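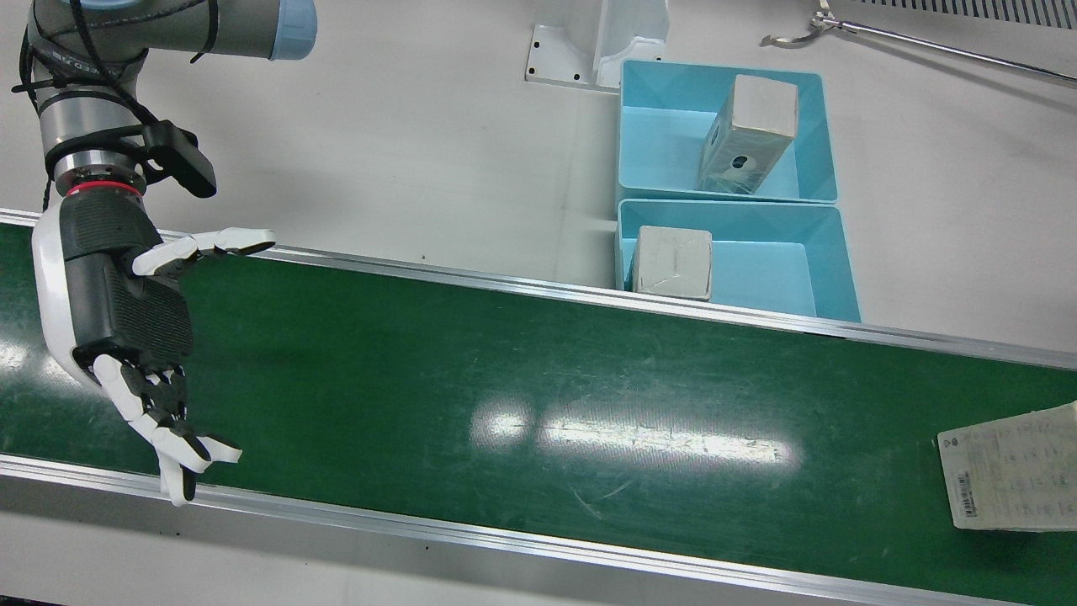
**Lab diary / Conveyor picking**

Changed one thing today. The policy used to predict the whole hand path from a single look at the belt. Now it predicts a short stretch, throws away the second half, and looks again. Same training set as in June, 2000 recorded picks, nothing new added. I wanted to know if the late grasps came from the data or from the way we run the model.

The Zirkance planner stays off for this. It smooths the arm motion and would hide the effect.

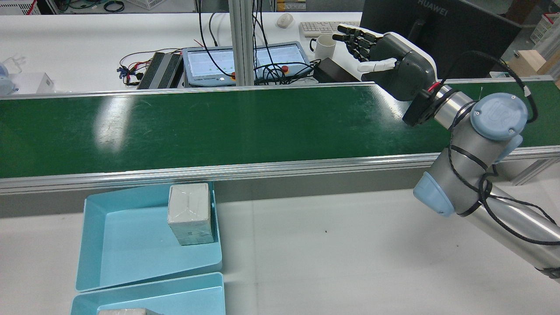

*Written up by the Drondari bench crew, 15 Jul 2026*

First block was 30 picks with the old scheme, second block 30 with the new one, same belt speed. Old scheme: 15 late grasps, nearly all of them with the thumb closing behind the box. New scheme: four. Two of those were on the plastic-wrapped boxes, and I think glare on the belt plays a part there – the box estimate jumps when a box passes through the bright patch.

The cost is a stutter at each re-plan. You can hear it in the wrist.

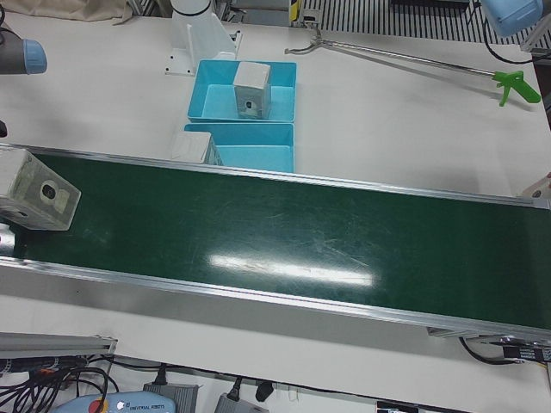
I tried blending the old and new stretches over a few steps and the stutter mostly went away, but the fingers then closed a little early. Left blending on for the arm and off for the hand. Need to log the two separately in Yook, which currently writes them to one file.

Sent the numbers around before lunch.

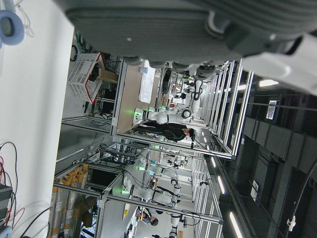 Badetti wrote back that 30 picks a side is too few to say anything about the wrapped boxes, and that we should shuffle the two schemes inside one block so that drift in the hand calibration hits both. Fair on both points. The plan is now about 500 picks, shuffled, with the lamp position written down each time.

Still to do: fix the Yook log, re-zero the thumb, check the clock offset between the cameras.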